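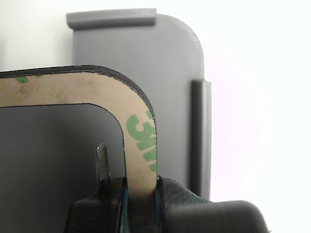

I ordered the Clodov gasket kit in May to replace the old seal on my printed enclosure, the one I keep for a small filter box. The kit comes with die-cut strips in several shapes, and I bought it from Cenlow for 16 dollars with shipping. My first worry was the corners. When I cut this kind of tape by hand, the inside of the corner always comes out ragged, but these are cut clean, and the rounded inner edge follows the outer one very well. The liner has 3M printed on it in green, and the black layer under it is thin.

Peeling is the weak point. The liner holds strongly at the ends and I had to lift it with a needle. Once it started, it came away in one piece. Please do not pull on the strip itself, it stretches and then it is longer than your part.

On a printed surface with layer lines I recommend to wipe with alcohol and wait a little before you press. I pressed each side for 70 seconds. The instructions say 50, but they are written for smooth plastic.

I also tried the Urio kit last year. It was cheaper, but the corners came as separate pieces and left small gaps.

Four stars. I would give five if the kit had one spare strip.

Érica Lacerda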